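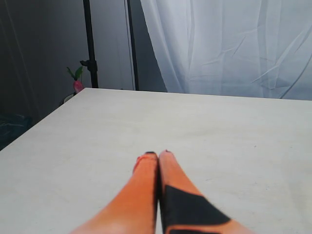
Embla Tangen wrote:
Limits on this unit are set in firmware, so stop reinstalling the GPU driver. You posted the same clock trace three times with three driver versions and they overlay each other. The Isaksson 16 ships with a combined power budget and the CPU gets first claim on it. Put the CPU at a fixed ceiling and run the trace again.

grommet_hz wrote:
OK, tried that. To recap for people joining on page 2: refurbished Isaksson 16, bought as last year's model at a discount, 1000 dollars with the bigger SSD. Games start fine, then after a few minutes the GPU clock drops and stays down until I quit to desktop. Temps are not the problem as far as I can see. GPU sits at 64 C when the drop happens.

With turbo off on the CPU the drop goes away completely. Frame rate is lower in the menus and higher in the game, if that makes sense.

pallet_jack wrote:
Makes sense. Menus are CPU bound at uncapped frame rates. Cap them.

I still don't agree that it's the power budget. I have the same chassis with the smaller adapter and it never does this. Has anyone asked which adapter came in the box? Refurbishers mix them up. The barrel plug is the same on both and the laptop will charge from either one.

grommet_hz wrote:
Label says Collell, not Isaksson. Didn't notice until now. I can't find a wattage on it, only volts and amps.

pallet_jack wrote:
Multiply them.

Embla Tangen wrote:
Collell made the adapters for the first production run, so the label alone means nothing. What matters is whether the ID pin is read. If the laptop can't identify the adapter it goes to a low fixed limit from the moment you plug it in. You would see low clocks from the first second. That is not what the trace shows. The trace shows full clocks, then a step down.

A bad adapter and a shared budget look different on a graph. Yours looks like a shared budget.

pallet_jack wrote:
Or an adapter that sags once it warms up. That also gives you full clocks and then a step. I had one on the older Groltby that did exactly this. The battery was covering the difference until it hit a threshold and then the board cut everything back. Check whether the battery percentage goes down while you're plugged in.

grommet_hz wrote:
It does go down. 100 to 97 over one session. Is that normal?

Embla Tangen wrote:
On this model, yes. Hybrid power is documented in the service manual, section on charging. It will pull from the battery on short peaks. Three percent in a session is within what mine does with a known good adapter.

pallet_jack wrote:
Mine doesn't move at all.

tenkeyless_ray wrote:
Which BIOS are you both on? The behavior changed between versions. Old one never touched the battery. New one does it whenever the performance profile is active. I rolled back and then had to roll forward again for the memory fix.

pallet_jack wrote:
I'm on the one it shipped with. Never updated.

tenkeyless_ray wrote:
Then you two are comparing different machines.

birch_loop wrote:
Sidetrack, but I would return it. For 1000 you can get a desktop with a real card in it and none of this. The last Birkunwood tower I put together came to 800 without the monitor and it has run flat out since December with no tuning. People keep buying discounted gaming laptops for the spec sheet and then find out that the GPU name on the sticker tells you very little. The same chip is sold at wildly different power limits.

grommet_hz wrote:
I travel for work. Desktop is no use to me.

birch_loop wrote:
Fair enough. Point about the power limits stands.

Embla Tangen wrote:
It stands, but Isaksson does print the limit on the spec page, under graphics, small text. It's lower than the Groltby and higher than most of the thin ones.

Here is what I would do, in this order. Set the vendor utility to Balanced and not Performance. Performance raises the CPU ceiling more than the GPU ceiling, and in a game you want the reverse. Leave turbo on but cap the CPU package at 52 watts in the tuning tool. Cap frame rate a little under the panel refresh. Log CPU package power, GPU power, GPU clock and the limit reason flags. Post the log as text, please. Screenshots of graphs have no scale on them half the time.

grommet_hz wrote:
Where do I find the limit reason flags?

tenkeyless_ray wrote:
In the sensor list under the GPU, near the bottom. They show yes or no. You want to know if it says power, thermal or reliability voltage at the moment of the drop.

grommet_hz wrote:
Ran it at 52 with Balanced. One long session, same save, same area. The GPU clock held. There was one dip when the level loaded and it came back by itself. Flag says power during the dip, no for thermal the whole way. Battery went from 100 to 99.

Also ran it again in Performance with the cap removed, and the drop came back at nearly the same point as before. Flag says power.

Embla Tangen wrote:
Then it is the budget. Keep the cap.

pallet_jack wrote:
It's consistent with the budget. It's also consistent with a weak adapter, given that you've lowered the total load and the problem went away. The test doesn't separate the two. A second adapter would.

Embla Tangen wrote:
The dip at level load recovered. A sagging adapter does not recover in two seconds under load.

pallet_jack wrote:
Mine did sometimes.

tenkeyless_ray wrote:
He has a refurb warranty. Ask for a replacement adapter, it costs nothing, run the uncapped test once. If it drops again pallet_jack is wrong and we're done.

grommet_hz wrote:
Put in the request. They want the serial off the adapter and off the base of the laptop. The base sticker is half worn away, so I'm reading it out of the BIOS.

Did the multiplication as well. It matches what the spec page gives for the larger adapter.

pallet_jack wrote:
So the rating is right. Doesn't tell you what it delivers, but OK. Post when the new one shows up.

birch_loop wrote:
Does the 52 watt cap survive sleep? On the Groltby the tuning tool lost its settings on every resume.

grommet_hz wrote:
Just checked. It does not. Back to default after closing the lid.

tenkeyless_ray wrote:
Task scheduler, trigger on resume, run the tool with the profile switch. Add a delay of ten seconds or the vendor service overwrites it.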